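A Visit to the Mat Weavers' Open Day in Mernden

I came to Mernden in April because a friend of my family told me that the weaving workshop opens its doors for visitors one time each year. The workshop is called Dillside, and it stands behind the old grain store, 442 steps above the river if you take the stairs. I took the road.

The visit starts at nine in the morning and costs 6 coins of the local market money, which you buy at the gate. I was in a group of mostly retired people and one school class. We first saw the yard where the straw is sorted by length. It smells sweet, a little like tea. The short pieces go to Gristard, the farm next door, for the animals. The long pieces are kept in a dry loft for three months before a weaver touches them.

Inside the main hall there are six looms. Two of them were working while we were there, and the noise was stronger than I expected, so I did not understand every word of the guide. What I did understand is that the edge takes more time than the middle. The straw itself can be woven in one morning, but the cloth border is sewn slowly, and a bad corner will open after one summer.

After the hall we could see how the mats are used at home. In this region people put them on the bed in the hot months. A straw mat with a tan edge lay over the bed, and on top of it was a green woven one with a darker green border. I liked the two together very much.

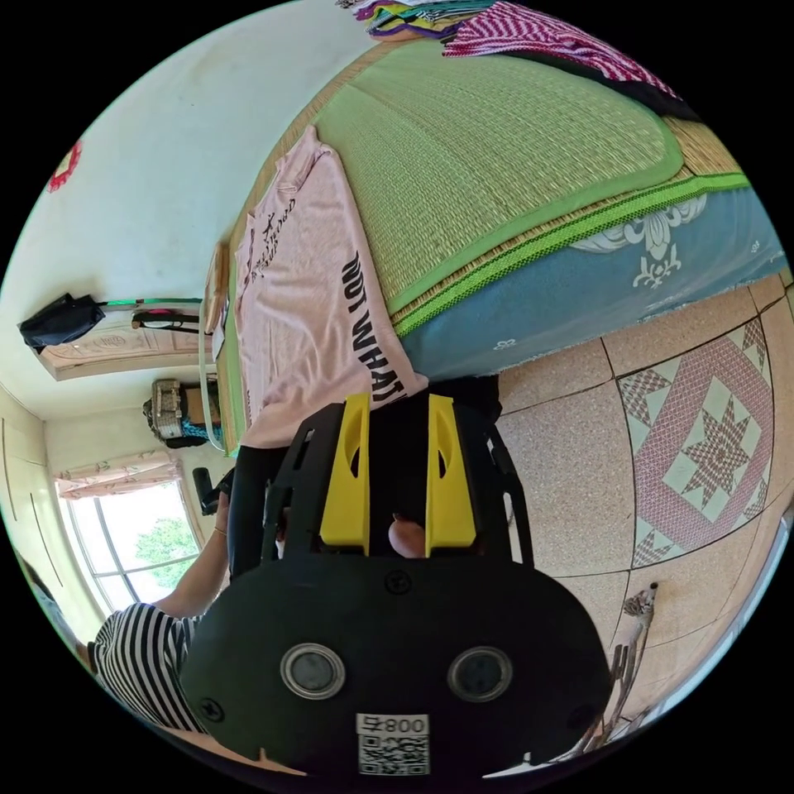

Caring for a mat

This part of the tour was the most useful for me, as I have an old mat at home which I have treated badly. The guide told us to wipe it with a cloth that is almost dry, always along the weave, and to let it stand near an open window until evening. It should never be folded. For the winter you roll it with the good side out and tie it with cotton tape, because plastic string leaves marks.

A woman in our group asked if one can sort the laundry on such a mat. The answer was yes, if the clothes are fully dry. New dark clothes should stay away from it for the first few washes. Pale things are no problem, and a light pink looks very nice against the green. 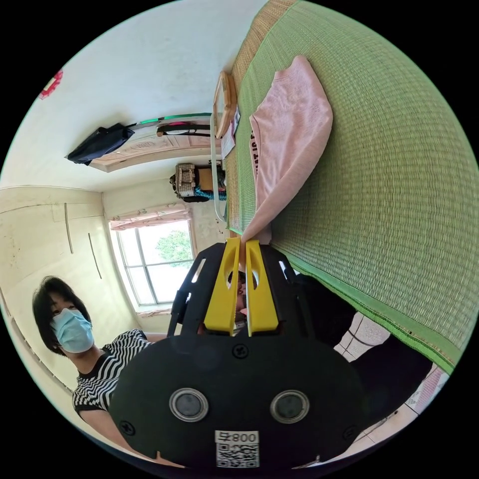 The shop and the lunch

The shop is small and was full of people at noon. The smallest mats are made for chairs, and the largest are ordered by size and arrive after some weeks. I looked a long time at one with item number 1119, which had a narrow brown border, but it was too wide for my suitcase. In the end I bought a chair mat and a roll of the cotton tape.

Lunch was at Zanetti, a simple place across the road with soup and good bread. Please come before one o'clock, as the kitchen closes early on the open day. The bus back leaves from the bridge every hour, and the driver let me keep my chair mat on the seat beside me.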